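Print this article
E-mail this article

The Box Under the Stairs

Storage at home has long been treated as a private matter, settled with whatever containers happen to be in the cupboard. At the Prelelwood Housing Association it is now part of the welcome given to every new tenant. The association manages 763 flats, most of them built with one narrow store beneath the stairs and very little else, and its residents' service has spent the past two years looking at how that space is used.

The work began with a simple survey. Tenants were asked what they kept, where they kept it and how often they had to look for it. Of the replies received, 502 named the same difficulty: things put away in closed cardboard boxes were forgotten, bought again and then stored beside the first lot. Batteries, light bulbs, sewing thread and children's paints came up most often.

"People apologised to us for being untidy," says Remzi Aksoy, who leads the residents' service. "We did not find untidy homes. We found homes in which it was hard to see what one owned."

The association's advice, set out in a short booklet sent to all households in February, is therefore mostly concerned with seeing. It recommends frosted or clear plastic in place of card, handles on anything that must be lifted down from a shelf, and a table kept free for sorting while the job is under way. Tenants are asked to empty one container at a time and to finish with it before reaching for the next.

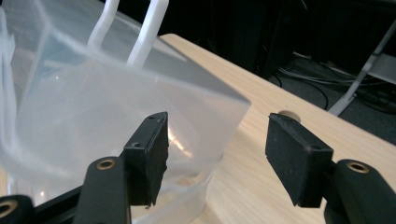

The choice between frosted and fully clear plastic caused more debate than the authors of the booklet had expected. Clear containers show their contents at once, but many tenants disliked the look of them on an open shelf. Frosted plastic softens what is inside and still lets through enough colour and shape to tell wool from wrapping paper. The booklet gives no ruling on the point. It suggests frosted containers for living rooms and bedrooms, and clear ones for kitchens and stores.

Handles were a matter of greater agreement. Mogens Bergmann, a retired joiner who has lived in the Farken block since it opened, took part in the early trials and argued strongly for them. "A box with no handle is pulled forward by its lid," he says. "Sooner or later the lid comes away and you are left holding it." His own store now has two shelves at chest height, with the heavier goods on the lower one and nothing kept on the floor except a vacuum cleaner.

Residents may borrow containers before deciding whether to buy their own. The lending store in the Millet building is open in the mornings and keeps 90 pieces in several sizes, from shallow trays for cutlery to deep tubs intended for bedding. Loans last a month. Containers must be returned washed and dried, and lids should be brought back separately so that they can be checked for cracks.

Care of the plastic itself takes up a full page of the booklet. Warm water and a little washing-up liquid are sufficient for most marks. Scouring pads should be avoided, as they leave a haze which no amount of rinsing will remove. Containers that have yellowed on a sunny windowsill remain perfectly serviceable and may be moved to a darker place. Those with split corners should be withdrawn from use for anything heavy.

Labels are recommended even where the contents can be seen. The association favours paper labels tied to the handle with string, written in large letters and dated by month. Adhesive labels were tried during the first year and proved difficult to take off, particularly from textured surfaces.

A second booklet, on the storage of papers and photographs, is in preparation. It will draw on visits to tenants in the Trornis terraces, where the stores are smaller still and several households keep family records going back three generations. Residents who wish to receive a copy may leave their names at the Millet building.

Print this article
E-mail this article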